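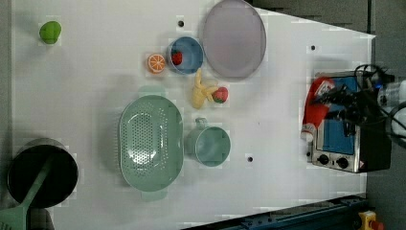 白いテーブルに広げたおままごとの台所セット。鍋、ざる、オーブントースターのおもちゃ、果物いろいろ。

2024-04-29

おままごとセットは本当に「全部入り」でなければいけないのか

連休なので、おもちゃの整理をした。というより、整理をするつもりでテーブルに広げて、広げたところで考え込んでしまった。

以前から疑っていることがある。おままごとの道具は、多ければ多いほど遊びが豊かになる、という説だ。売り場でも通販の商品ページでも、だいたい点数の多さが一番大きな字で書いてある。去年の8月に買うかどうか迷ったBrellariの台所セットなど、最大126点入りとうたっていた。126点である。うちの本物の台所にだって、毎週ちゃんと使っている道具がそんなにあるとは思えない。しかも内訳をよく読むと、小さな野菜の断面だの、紙製のお金だの、シールだのが相当入っている。シールを一点と数えるのはどうなのか。

結局そのセットは買わず、Trakardaleという雑貨店で単品をぽつぽつ買い足してきた。統一感はない。鍋は黒、ざるとカップはミントグリーン、お皿は薄紫がかったグレー、小さなボウルは青。色をそろえたほうが見栄えがするのは認めるが、見栄えがして喜ぶのはたぶん大人のほうだろう。

果物について

プラスチックの食べ物には、昔からどうにも点が辛くなる。いちごはまあいい。赤くて葉っぱがついていれば、誰が見てもいちごだ。バナナも房になっていれば間違えようがない。問題は緑の丸いやつで、私はいまだにあれがライムなのか青りんごなのかわからない。少しでこぼこしているのでライムのような気もするし、どちらだと言い切る自信もない。子どもに聞くと日によって答えが違う。先週はキャベツだった。

オレンジは切り口が見えているタイプで、房の白い筋まできちんと入っている。これは割と好きだ。ただ、切り口のあるおもちゃは最初から「切ったあと」なので、切る遊びができない。マジックテープでくっついていて包丁で切れるものもあるが、あれはあれで半分がすぐどこかへ行く。残った半分を見るたびに、片割れを探すべきかどうかで数分を無駄にする。だったら最初から切れないもので十分、というのが今のところの私の考えである。

ざるは便利か

いろいろ疑っている私でも、ざるの働きは認めざるを得ない。楕円形で穴がたくさんあいているだけの品だが、とにかく何でも入る。洗う遊びに使い、盛り付けに使い、片付けのときはそのまま入れ物になる。鍋は「煮るもの」と決まっているらしく、うちの子は鍋に果物を入れるのを嫌がる。ざるにはそういう決まりがない。

ケチャップの容器も入れてみた。赤いボトルに白いキャップ、ラベルにはトマトの絵。横に寝かせてちょうど収まるくらいの大きさで、本来ざるに入れるものではないのだが、立てておくと倒れて転がるので、このほうがいいと思う。

調味料のおもちゃというのも考えてみると妙な存在だ。中身が出ないのに、子どもは必ず「ぶちゅー」と言いながら何にでもかける。いちごにもかける。バナナにもかける。味の想像はあまりしたくないが、遊びの道具としての出番は、見た目の凝ったパンやケーキよりずっと多い。凝ったものは眺めて終わりになりがちで、ここでも私は「リアルなほどよい」という宣伝文句を信じていない。

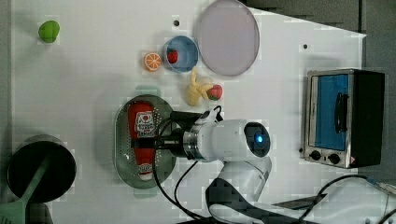 オーブントースターは必要だったか

今回いちばん意見が割れたのがこれだ。前面が銀色で、窓が青く、下のほうに黒いつまみが2つ。Srithongの通販で1,588円だった。高くはない。高くはないのだが、場所を取る。お皿や鍋は重ねられるし、カップは鍋の中に入れてしまえばいい。家電のおもちゃだけはどうやっても箱のままの大きさで棚に居座る。

買う前に読んだレビューでは「これひとつで遊びの幅が広がりました」という声がずいぶん多かった。幅が広がるとは何だろう。うちの場合、パンを焼くふりは3日ほどで飽きられ、そのあとは主に車庫として使われている。ミニカーを中に入れて「チン」と言うのである。幅は確かに広がったのかもしれないが、レビューを書いた人が言いたかったのはそういうことではない気がする。

手放そうかと聞いてみたら、猛反対された。車庫がなくなるのは困るそうだ。そう言われると返す言葉がない。保留にした。

仕分けの基準

収納の本にはよく、「ときめくか」とか「一年使ったか」とか書いてある。おもちゃに関してはどちらもあてにならないと思っている。ときめくかどうかを聞けば全部ときめくと言うし、一年使っていないものでも、袋に入れた途端に急に大事になる。あれは何なのか。

それで今回は、Brultanceのふた付きケースに入るだけ、という基準にしてみた。深さ28センチの、特に変わったところのないケースである。入らないものは別の箱に移して押し入れへ。捨てるわけではないので、もめにくいはずだ。

やってみた感想を書いておく。

大きいお皿は、ケースの底に平らに敷くのがよかった。立てると縁が引っかかってふたが閉まらない。その上に鍋、鍋の中にカップと青いボウル。緑のフライ返しは柄が長く、斜めにしないと入らない。果物はまとめてざるへ入れ、ざるごと一番上に載せる。トースターは最初からあきらめて、棚に直置きとした。

ここまでやって、ケースにはまだ少し余裕がある。つまり、持っているものはそれほど多くなかったらしい。多すぎると思い込んでいたのは、いつも床に散らばっているせいだった可能性がある。126点入りを買わなかった自分をほめたいところだが、単品で買い足していった合計額を計算するとそうも言えないかもしれないので、計算はしていない。

押し入れに移したもの

木のにんじんが片割れだけ、ふたのないポット、音の出なくなったレジ。レジは電池を替えても鳴らなかった。直せるという動画も見たけれど、ああいう動画はだいたい、たまたまうまくいった人が出している。ねじを開けるところまではやるかもしれない。

ケースのふたを閉めたところで「ケチャップ出して」と言われたので、片付けは今日のところはここまで。押し入れの箱は連休が終わるころにもう一度見てみる。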